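## 4. Operating Rules for Hand-Held Gripper Collection

This section sets out the rules we used when people recorded demonstrations with hand-held grippers in shared rooms. We wrote the first version in April, after the pilot at Ploveck, and revised it twice during the main collection at Graltance. The rules cover what the operator does before, during and after a recording. They don't cover the policy training itself, which is described in Section 5.

### 4.1 Scope and terms

We use "operator" for the person holding the gripper and "session" for the whole stretch of work between picking the tool up and putting it back on its stand. A "take" is one recording inside a session. The main collection produced 1,812 takes, of which 347 were rejected under the rules below. Rejected takes were kept in a separate store so that the reasons for rejection could be checked later.

The existing safety rules at both sites were written for fixed arms behind a fence. They say a good deal about stopping distances and locked gates and very little about a tool that a person carries through a room. We kept the parts that applied (emergency contacts, first aid, inspection of cables and plugs) and wrote the rest from scratch. Where a site rule and one of ours disagreed, the stricter one was followed.

### 4.2 Before a session

The operator checks the tool on its stand. The fingers must open and close over their full travel without sticking, and the camera mount must not move when pressed with a thumb. If the mount moves, the tool is taken out of use until it has been tightened and calibrated again. Tightening alone isn't enough. In the pilot, 38 takes had to be thrown away after a mount was tightened in the middle of a session and the old calibration file stayed in place.

The lens is wiped with a dry cloth. Operators were told not to use sprays on the lens or near the fingers.

Anyone else who works in the room is told that a recording is about to start. At Graltance we began with a verbal notice and later added a card on the door, after several people walked in during takes and then asked to have them deleted. Those requests were always granted. A request to delete doesn't need a reason, and the operator isn't expected to ask for one.

### 4.3 During a take

Rule 1. The operator starts and ends each take with the fingers open and the tool held still. This gives the alignment step a clean place to begin. Takes without a still period at both ends are rejected by the software.

Rule 2. The object of the task should be in view before the fingers close on it. A brief loss of view while the hand turns is allowed.

Rule 3. Loose cables and straps are kept clear of the fingers. A cable may cross the view, but it may not rest on the fingers or be pulled by them. If it catches, the operator stops and sets the tool down before freeing it.

Rule 4. The operator doesn't grip anything that is plugged in and running unless the task sheet says so.

Rule 5. Mistakes are left in. A dropped item or a missed grasp is part of the take, and the operator carries on if it is safe to do so. Early in the pilot, operators restarted after every small error, and the resulting data had almost no recoveries in it.

Rules 1 and 3 caused the most questions. Operators found it hard to judge whether a cable was clear when they were looking past the tool at the task. The Sison viewer, which shows the wide-angle picture on a tablet next to the work area, helped with this but drew attention away from the hands. We settled on having a second person watch the viewer for the first five takes of a session. After that the operator could go on alone.

### 4.4 Reflective and close surfaces

Large glossy surfaces need their own rule. A wide-angle camera close to such a surface records very little of the room and a great deal of reflected light, and the tracking software can lock onto the reflections. Reflections move as the hand moves, so the estimated path of the tool drifts even when each single image is sharp. Figure 3 is a view from the gripper camera at close range. The dark blue surface takes up most of the image, and the reflections of the overhead lights show on it as soft white patches.
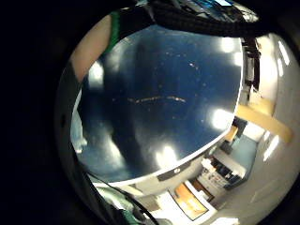
**Figure 3.** Gripper camera view close to a large glossy surface. Bright patches on the blue face are reflections of the ceiling lights. Fixed parts of the room remain visible along the right side.

We therefore ask for two things. First, the operator approaches a glossy surface at an angle that leaves some fixed part of the room in view, such as a wall edge or a shelf. Second, the close part of the task is kept short, with a limit of 25 seconds before the tool is drawn back far enough for the tracker to recover. The limit was set by trial with the Risaton tracker and may be too strict for others.

We considered turning off the overhead lights or covering surfaces with matte film. Both made tracking easier. Both also made the recordings less like the rooms in which the policy would be used, and the film changed how surfaces felt under the fingers, so neither was adopted. Dust and scuffs on a surface are left alone for the same reason. They also give the tracker something that stays put — on a clean panel it often has nothing.

### 4.5 People in the recordings

A wide lens takes in more than the task. Arms, clothing and screens show up near the edges even when the operator is careful. Our rule is that hands and forearms may appear without further treatment, faces are blurred before anyone outside the collection group sees the data, and readable screens are masked. Masking is done on a copy. The original is held for one month in case the mask has to be redone, then deleted.

Operators sign for their own recordings only. Consent from one person in a room isn't taken to cover anyone else in it. This was the rule that site staff pushed back on most, as it slowed down work in busy rooms, and we kept it unchanged.

### 4.6 Review and rejection

Each take is reviewed by someone other than the operator. Milagros Padilla drew up the review sheet and trained the reviewers at both sites. The sheet asks whether the tool path is continuous, whether Rules 1 to 5 were followed, and whether anything in the take needs masking. A reviewer who is unsure marks the take for a second look and doesn't have to explain why at that stage.

Tracking loss was the most common reason for rejection, followed by missing still periods. Deletions made on request are logged separately and are not part of the rejected total given in Section 4.1. The log holds the take number and the time of deletion, and no names.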